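Please stop telling me the robot stopped safely

There is a phrase I have come to dread, and it is "the system entered a safe state". It appears in incident reports the way "passed away peacefully" appears in obituaries, and I suspect it is checked about as often.

The safe state I have in mind was entered last July, a little after two in the morning, in the packing hall at Usstead. One of the gripper arms there, a Sultana, had been putting small parcels into trays without complaint for months. At some point it lost the signal from one of its fingers. The controller noticed and did what it had been told to do when it didn't understand its own hand, which was to open it.

The hand was at head height at the time, holding a two-kilo box of hinges. The hinges went down between the guard rail and a chair. The chair belonged to a man who had gone to get a coffee. According to the report, no injury occurred and the system entered a safe state. According to the man, whom I have met and who has since gone off hinges altogether, the system tried to brain him and missed on account of the vending machine.

I should say that I like these machines. I spent 19 years in and out of places that use them, first fixing things and later writing down why they had needed fixing, and on the whole I would sooner stand next to a robot arm than a forklift. A forklift has a driver, and the driver has a phone. What I can't get on with is the language. "Safe" has come to mean that the motors are off and the lawyers can see a tick in a box. It has drifted away from the older meaning, in which nothing lands on you.

Opening the hand is a perfectly good idea if what's in the hand is somebody's sleeve. You want it to let go, and quickly. It is a poor idea if what's in the hand is heavy and the hand is up in the air. Any child carrying a cat knows there are two sorts of letting go. The Sultana at Usstead had been set up for one sort, by people who were thinking about sleeves, and then given a job that was all hinges. I have read the risk assessment. It runs to 300 pages and the word "drop" turns up mostly in connection with voltage.

Then there is the matter of the warnings. The finger had been losing its signal for weeks, for a blink at a time, and each blink had gone in the log. The log also held every door opening, every shift change and every polite enquiry from the network as to whether anyone was still there. I'm told the arm at Usstead wrote roughly 200 lines an hour. Somebody was meant to read them. I have seen that somebody's job description and it also included the car park.

The supplier's answer, when it came, was a software update and a sheet of advice. The advice was to inspect the fingers daily. With what, by whom and for what sign of trouble, it left to the imagination. The firm at Clolenley that runs the same model asked for more detail and was sent the same sheet again with a different date on it.

They did the sensible thing in the end and wrote their own. It is a page long. It says to look at the screws, look at the tips, move each finger and watch what the screen says while you do it. It also says what to do with the arm if the answer is odd, namely lower it to the tray before anything else. Zondby has copied it, and I hope a few others will steal it too. I have yet to see a page of A4 drop anything on anyone.

What I'd like from the people who write the reports is a small change of habit. Say where the arm was. Say what it was holding, how far that fell and who would normally have been underneath. If, having written all that, you still want to call it a safe state, you'll at least have to do it with a straight face.

Open fingers, with nothing held in them:

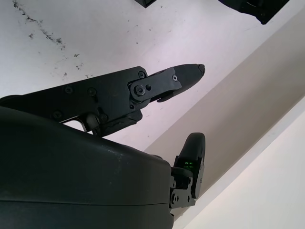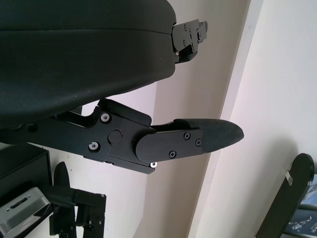
Should a gripper always keep hold of its load when a fault is detected?

It depends on what could be caught in it and what could fall from it. A gripper that works close to people's hands may need to release, while one that lifts heavy things may need to hold on until the load has been lowered. The choice should be made for each job, and made again when the job changes.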